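Chapter 7
When the Gripper Misses: Faults, Stops, and Honest Logs

What you will learn
How to tell a missed grasp from a bad grasp
Why a shiny surface can fool a depth sensor
When to stop the arm, and who gets to restart it
How to write a fault report that another person can use

Before you start
Read the section on coordinate frames in Chapter 4. Bring your lab notebook.

7.1 The Wednesday Fault

Every robotics lab has a fault it tells new students about. Ours happened in the Namdale teaching lab on a Wednesday, a few minutes before the end of the afternoon session, and I still love it as a teaching case – there is so much packed into it!

The job was bin sorting. A single arm running the Valar control software had to pick mixed household objects out of a bin and move them, one at a time, to a tray. The run was set for 300 picks. The first part went beautifully. Then the arm came down beside a cup, closed its fingers on nothing, lifted, carried the nothing over to the tray, opened, and went back for more. It did this 20 times in a row. The log recorded 20 successful picks.

Think about that for a moment before you read on. The arm never hit anything. No motor overheated, no alarm sounded, and the screen showed a healthy green bar. By every number the software was watching, the session was going well. A student happened to glance at the tray, saw that it wasn't filling up, and pressed the stop button.

We will come back to this fault all through the chapter, so it's worth learning the parts of it now. There were two separate problems. The first was in sensing: the arm had a wrong idea of where the cup was. The second was in checking: the software counted a pick as good if the fingers finished their closing move, whether or not something was between them. Either problem alone would have been a small nuisance. Together they gave us a machine that was failing and reporting success.

7.2 Looking at the Workspace

Most beginners go straight to the code when a pick fails. Please don't! Go and look at the bin first. Surfaces, shapes, and the way objects rest against each other will tell you a great deal about what the sensors have to deal with, and it takes less than a minute.
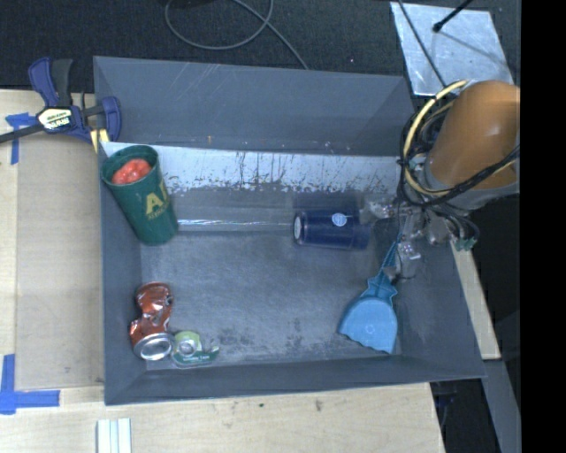

Figure 7.1. A sorting bin with mixed objects, with the gripper at the right. Note the bright band across the rear of the bin and the crushed can at lower left.

Bright, reflective areas deserve your attention first. Many depth sensors work by sending out light and measuring what comes back. A shiny surface can bounce that light off in the wrong direction, and the sensor then reports a hole, or a point floating where there is no object at all. Metal with creases in it is harder still, as each fold sends light somewhere different. Clear plastic has the opposite trouble and lets much of the light straight through.

Next, consider shape. A cup on its side can roll when one finger touches it before the other does. A crushed can has no clean pair of parallel sides to grip. A long handle is easy to grab, but the wide end may swing as it leaves the floor of the bin, and it can catch on a wall or knock a neighbor.

Then check the walls. An object close to a corner leaves little room for a finger to slide down beside it. If the planner trims its approach to avoid the wall, the fingers may end up closing above the object. Our Wednesday fault started this way, with a position error of 7 millimeters and a planner that was being careful about a corner.

7.3 Three Words to Keep Apart

Fault: something in the system that is wrong, such as a bad setting or a loose connector. A fault can sit quietly for months.

Error: a wrong value or state that the fault produces, such as a cup position that is off to one side.

Failure: the point where the system stops doing its job.

In the Tambunan exercises at the end of this chapter you will sort real log entries under these headings. Expect to argue with your lab partner over a few of them.

7.4 The Stop Rule

Anyone in the room may stop the arm, at any time, without asking. Only the person at the control desk may restart it, and only after everyone's hands are out of the reach zone. On the Kimex controller, releasing the stop button does not start motion by itself. You must also clear the fault on the screen and press Resume.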